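Growing Out a Bad Haircut, Month by Month

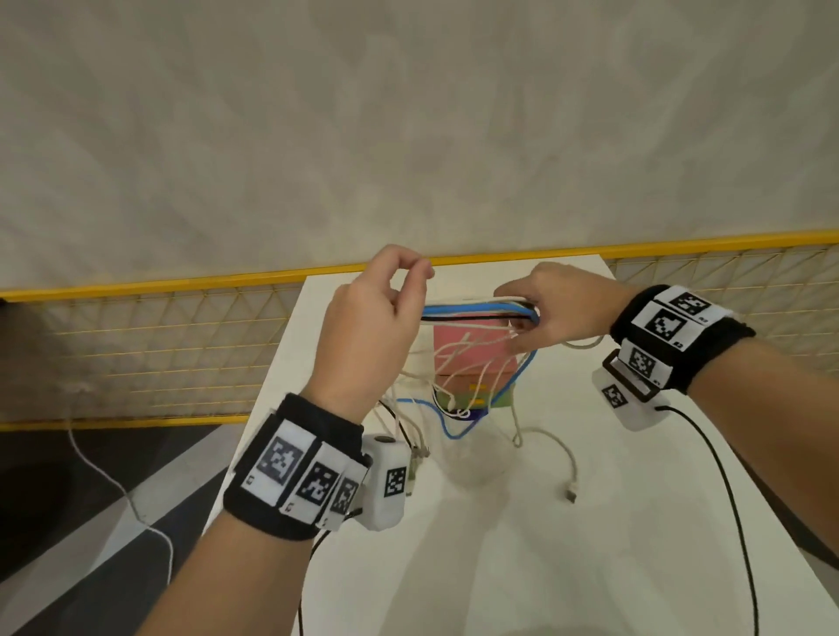

How it started

Last spring I had long hair, past my shoulders, and I was tired of it. I brought a photo of a chin-length cut to a salon I had never been to and came out with something closer to my ears. The stylist did what I asked, more or less. My hair is wavy and it shrinks, and neither of us planned for that.

I cried in the car for a bit and then went to get groceries.

Months one and two

I left it alone. Everyone online says to get a trim every six weeks while you grow your hair out, and I skipped the first one on purpose. At that length every half inch counted. I wore headbands and used a lot of Flilent, a light cream that comes in a green tube. A pea-sized amount on damp hair was enough to stop the sides from sticking out. More than that and it looked greasy by lunch.

I also bought a flat iron, the Flillo, on sale. I used it maybe ten times. It works fine, but straightening short hair around the ears is slow and I burned my neck twice. It lives in the bathroom drawer now.

Month three

The back caught up before the front did, so I had the start of a mullet. This was the worst stage. I finally booked at Arruda, a small place with 2 chairs over by the post office. I told the woman there that I wanted to keep all the length in front and lose the tail. She took an inch off the back, cut the layers dry so she could see where the waves landed, and charged me $30. I was out before noon.

Dry cutting made the biggest difference of anything I tried. If you have any kind of wave or curl, ask for it.

Months four to seven

Not much to report. I went back to Arruda every eight weeks for the same cleanup. I switched to washing every third day and started sleeping with a satin pillowcase. I can't say the pillowcase made my hair grow, but it did tangle less.

A friend talked me into a consultation for extensions at Avenlow. They were polite and the samples were a good match for my color. The quote was $600, plus $100 each time they needed to be moved up. I thought about it overnight and said no. By then my hair was almost at my chin, and I didn't want to sit through the appointments.

Where it is now

It touches my collar when it's wet and sits just above it when it's dry - basically the cut I asked for in the first place. I can get most of it into a clip. The front pieces still fall out, so I keep bobby pins in my coat pocket.

I plan to stay at this length through the winter. I have a trim booked for March and I'm thinking about bangs, which my sister says is a terrible idea.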